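4.3 Alinhamento temporal entre a câmera de punho e o estado das juntas

Na seção anterior descrevemos o planejador de tarefas e deixamos propositalmente de lado uma questão que, confessamos, nos custou mais tardes do que gostaríamos de admitir: a de saber a que instante pertence, de fato, cada quadro que chega da câmera de punho. Quem já montou uma pilha de percepção do zero conhece bem o problema, e talvez sorria ao ler isto. O quadro é carimbado quando o driver o entrega, e a entrega acontece algum tempo depois da exposição; enquanto isso, o braço continua se movendo, e a pose que associamos à imagem já é outra. Em um braço parado a diferença não aparece. Em um braço que gira o punho para se aproximar de um puxador, ela aparece com toda a clareza, e foi assim que a encontramos.

A primeira versão do nosso software, que chamamos de Brendale por razões puramente sentimentais, tratava o atraso como uma constante. Medíamos o valor uma vez, com o braço executando uma oscilação senoidal diante de um alvo impresso, e o gravávamos no arquivo de configuração. Funcionava razoavelmente pela manhã e bem menos à tarde, e levamos algum tempo para entender que a exposição automática alongava o tempo de integração conforme a luz mudava no ambiente. O atraso, portanto, variava com a cena, e a nossa constante envelhecia ao longo do dia. Chegamos a desligar a exposição automática, mas a perda de detalhe nas superfícies claras foi grande demais para que a solução pudesse ser mantida.

O módulo atual, Nindcombe, parte de uma ideia simples e já bastante conhecida na literatura de fusão visual-inercial: estimar o atraso continuamente, como mais uma variável do filtro. A cada quadro, extraímos a rotação aparente do fundo e a comparamos com a rotação prevista pela cinemática direta, procurando o deslocamento temporal que melhor faz coincidir as duas curvas dentro de uma janela de 14 quadros. A janela foi escolhida com bastante paciência. Com 5 quadros a estimativa era nervosa demais e acompanhava o ruído; com janelas muito longas, o módulo demorava a perceber uma mudança de iluminação, e voltávamos ao defeito da versão anterior.

Uma dificuldade particular da câmera de punho é que uma parte considerável da imagem é ocupada pelo próprio robô. A carcaça da garra e o dedo ficam imóveis em relação à câmera, qualquer que seja o movimento do braço, e os pontos característicos encontrados neles votam, com grande convicção, por uma rotação nula. Nos primeiros ensaios isso puxava a estimativa de forma sistemática. A textura das peças agrava a situação: uma faixa em relevo fino ou uma porção de poeira sobre uma superfície escura produzem cantos excelentes do ponto de vista do detector, e péssimos do ponto de vista do nosso problema. O fundo, por sua vez, costuma oferecer menos do que desejaríamos. Armários brancos e lisos e paredes muito claras, como os da Figura 7, deixam poucos lugares em que o detector possa se apoiar, e a veladura suave de um revestimento marmorizado só rende pontos úteis quando a exposição não a apaga.

Adotamos, por isso, uma máscara do corpo do robô gerada a partir do modelo geométrico e projetada na imagem com os parâmetros da calibração. A máscara é dilatada em 11 pixels para absorver o desfoque das bordas, que é inevitável em objetos tão próximos da lente. Tudo o que cai dentro dela é descartado antes do emparelhamento. Convém notar que a máscara depende da abertura da garra e precisa ser recalculada sempre que os dedos se movem, o que fazemos em um processo separado, o Munwood, para não atrasar o laço principal.

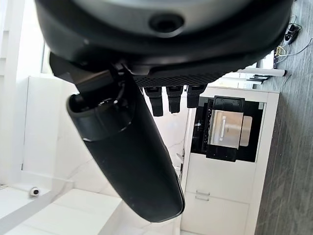 Figura 7. Vista da câmera de punho em um ambiente com armários brancos. A carcaça da garra e o dedo, em preto, ocupam a região a ser mascarada; o fundo aparece girado, com o piso à direita.

Quanto à orientação, o estimador trabalha inteiramente no referencial da câmera e não faz nenhuma suposição sobre onde está o chão. Resistimos à tentação de girar os quadros para a vertical antes do processamento, embora isso tornasse a depuração bem mais agradável para nós, porque a interpolação introduzia um borrão adicional e custava tempo que preferíamos gastar em outra coisa. A rotação para a vertical existe apenas na ferramenta de visualização, Breathnach, e o leitor que quiser reproduzir os resultados fará bem em verificar se não a deixou ativada no fluxo de dados, um engano que cometemos 2 vezes.

Resta comentar o que acontece quando sobram poucos pontos fora da máscara. Nesse caso, o Nindcombe mantém a última estimativa aceita e aumenta a sua incerteza a cada quadro, até que o planejador, ao consultar esse valor, reduza a velocidade do punho. O comportamento é conservador e, em alguns trajetos, deixa o braço visivelmente hesitante. Experimentamos complementar os pontos com segmentos de reta, já que quinas de móveis e puxadores em barra são abundantes em cozinhas, e os resultados preliminares nos animaram bastante, mas a associação entre segmentos paralelos e próximos ainda falha com frequência suficiente para que a tenhamos deixado fora dos experimentos da Seção 5.

Contato: laboratorio@nindcombe.example | © Os autores. Todos os direitos reservados. | Voltar ao topo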